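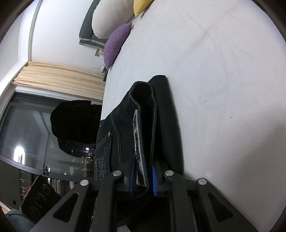
Pivosix hand-held gripper, blue pads, on the waistband of some black jeans.

Home Projects Gallery Notes Contact
Search this site Go
4 min read

Gripper tryouts: jeans on the bed

14 Feb 2023

So I finally got to put the Pivosix up against my old Pinto on real clothes! I've been promising this one since June, when Gangadharan Annamalai let me borrow his Pivosix for an afternoon and I got way too attached to it. Blocks and cups are fine for learning the trigger, but I wanted denim, because denim is thick and stiff and has seams everywhere, and that's where my Pinto always gave me grief.

All my practice grabs go in a notebook (paper, sorry, I know). The Pinto has 697 of them in there going back to the Clillby days, and the Pivosix is only at 118 so far, so please don't treat any of this as a proper test. It's me having opinions.

First opinion: the waistband is the nicest place to start. There's an edge to get the fingers on either side of, and the doubled cloth gives the pads something to bite. With the Pinto I have to come in nearly straight or it skates off along the stitching. The Pivosix is a lot more forgiving about angle, and I think most of that is the ridges. Gangadharan says it's the linkage and the pads hardly matter. We have argued about this by email more than two adults should.

Second opinion: watch your squeeze. It's so easy to clamp down hard when you get nervous, and then your wrist is tired before you've got anything done. I do better if I close until I feel the cloth stop moving and then give it just a hair more. Abundio Cuautle showed me that over in Nallside and I still forget it every single time I start a new batch.

The middle of a leg or the seat is another story. No edge to go for, so you have to push down a little and pinch up a fold between the pads, and if the fold is too small it pops right back out.
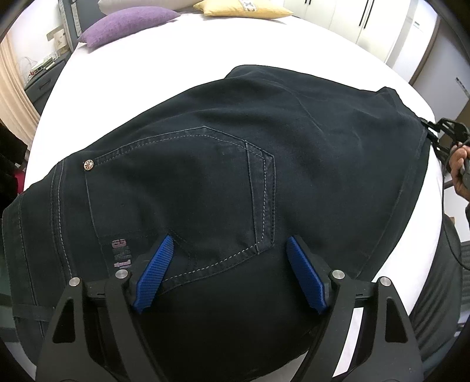
Pockets are where I slow way down. I like to go in near the bottom edge of one, since the extra layer makes a fatter fold, but you can also end up holding the pocket and nothing else, and then the whole pair swings when you lift. Two grippers help a ton with that. One hand pins the waistband, the other does the fussy part, and you only have to think about one of them at a time (mostly).

Cable is my one real gripe. I keep stepping over it and I'd love a longer one, or a clip for my sleeve.

Next up is swapping the pads. Abundio has a softer set he wants back in 9 days, so I'd better get moving, and after that it's towels. If you've tried either gripper on towels, drop me a note, I'd love to hear what pads you used.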